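The Perlow Players

The Perlow Players were a touring variety troupe that worked out of the river town of Skakbridge and, for the better part of three decades, put on some of the liveliest evenings in regional show business. Singers, jugglers, a trick-piano act, a pair of quarreling "twins" who were not related and looked nothing alike: the Players crammed all of it into a two-hour bill and sent people home humming.

Origins

The troupe grew out of a summer revue at the Zeltport Pavilion, a drafty wooden hall at the end of the ferry line. Anton Perlow, a former shoe salesman with a big tenor voice and very little patience, had been hired to fill in for a canceled orchestra. He filled in for the rest of the season. By November he had signed nine performers, bought a used bus, and rented winter quarters above a bakery in Skakbridge, where the company rehearsed in the afternoons once the ovens had cooled down (the floor got wonderfully hot in the mornings, and dancers hated it).

His most important partner was the comedian and bandleader Lila Ghasemi. Ghasemi wrote nearly all of the troupe's comic songs, conducted from the piano with her left hand, and had a deadpan so complete that new members of the band sometimes thought she was really angry with them. Her signature number, "Who Moved the Ladder?", ran to as many verses as the audience would stand for, and she kept adding new ones about whatever town they were playing.

The stage show

A Perlow evening opened with the whole company marching down the aisles, instruments and all. After that the order changed nightly. Perlow wrote the running order in chalk on the back of a flat at 7 p.m., and performers who wanted a better spot had until the overture to talk him into it.

The high point for many fans was the Upside-Down Half Hour, exactly 30 minutes in which every performer did somebody else's act. The juggler sang. The soprano juggled, badly at first and then so well that she had to be given something harder to throw. It's a marvelous idea and it still turns up in cabaret today, often with no credit to the troupe.

The home theater in Skakbridge had 663 seats and was regularly sold out. On the road the Players would take any room that had a door wide enough for the piano, and their biggest single crowd, 3000 people, came to an open-air show at the Zeltport fairgrounds. The power failed in the second half. Ghasemi played on in the dark, and the crowd sang the ladder song back at her until the lights were working again!

Radio years

Regional radio gave the troupe a second life. The Perlow Quarter Hour began as a filler between the farm prices and the evening news and soon had a slot of its own. Much of the visual comedy had to go, of course, but the sound effects man, Otis Brandt, became a star in his own right, and his recipe for a convincing falling staircase (two milk crates, a washboard, and a bag of walnuts) was passed around among radio crews for years. Listeners wrote in asking to meet the family who lived in the squeaky house.

Later years and revival

Perlow retired from the stage after losing the top of his range, and the company gave its farewell performance, number 1238 by its own logbook, with Ghasemi leading. She insisted on finishing with a brand-new song. The scores, the logbook, and a trunk of costumes stayed in the Skakbridge theater's attic, where a later generation found them and began staging yearly tribute nights.

These revivals are a treat. The arrangements are bright and quick and far trickier than they sound, and the jokes that depend on timing have lasted much better than the topical ones. A surviving set of broadcast discs shows how loose the original shows were, with laughter from the band all over the slow numbers.

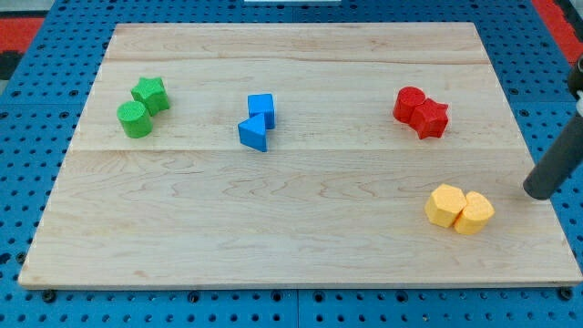 Thaís Queiroz writes that the article ought to say more about the band, and that on the broadcast discs it is the clarinet, far more than the piano, that holds the ladder song together when Ghasemi starts making up verses.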